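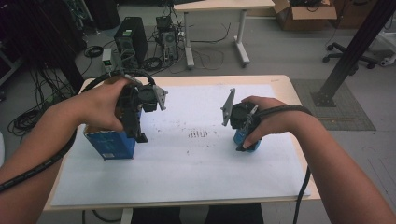

Speaker notes: Pocket money without the rows
Talk for parents of children aged five to eleven, Tendholm library, 9 May 2024

Opening

Thank Thandeka Motaung for the invitation and for sorting the chairs. Say who I am: Marloes Dewulf, two children, fourteen years as a school family worker. Say that I'm not a money expert and won't be talking about savings accounts.

Ask for hands up: who gives pocket money now? Who has stopped and started again? Leave the second lot of hands up for a moment, as it is usually most of the room.

How it went in our house

We began when my eldest was six. We paid every week until November, then forgot, then paid a lump sum, then forgot again. He kept a list of what we owed him on the back of a calendar. I disputed the list. We had a proper argument about it in the car park at the swimming pool, and I was the one who had to say sorry.

Point to make: the trouble was with the paying. He had done his part.

Pick a day you can keep

Tie it to something that already happens. After bath, before football, when the bins go out. Keep coins in a jar so you aren't caught short. If you miss one, pay it next time without being asked.

Segundo Pacheco, who came to the last talk, puts his on the fridge in envelopes a month ahead. His daughter opened all of them the first time. He now does it a fortnight ahead.

How much?

Somebody will ask. Don't give a figure. Suggest they write down the small things they buy for the child over a month (comics, stickers, sweets after school) and start from there. If the child is going to pay for those things, the money has to cover them. If you carry on buying them as well, less will do.

Brothers and sisters: different amounts for different ages is fine. Tell them when it goes up, and stick to it. Birthdays are easiest to remember.
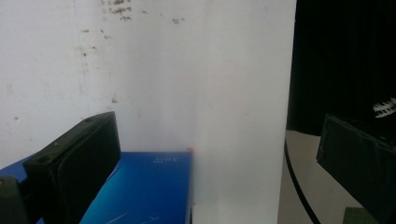 Should they earn it?

Go slowly in this part, people have strong views. My own view is that ordinary jobs such as laying the table are done by everyone and not paid for. Extra jobs can be paid if you agree the price first. Nomvula Mokgethi does it the other way round with her three, everything on a chart, and it works well for them. Read out her note if there is time.

Taking money away as a punishment: I've done it and it led to a second row on top of the first. Ask the room what they have found.

When they waste it

They will. My youngest spent 2 weeks' money on a key ring that broke on the bus. I wanted to replace it and my husband talked me out of it. She was upset until tea. She has been careful about key ring clips ever since, though not about much else.

Try not to say "I told you". Try not to lend. If you do lend, write it down where both of you can see it.

Questions

Allow 20 minutes. Likely ones: grandparents who slip them notes, friends who get more, spending inside games. On games, say that I ask mine to wait one night before buying.

Close

Handouts are by the door. Tullio Barbieri has the sign-up sheet for the next talk, on bedtimes. Stack chairs before leaving.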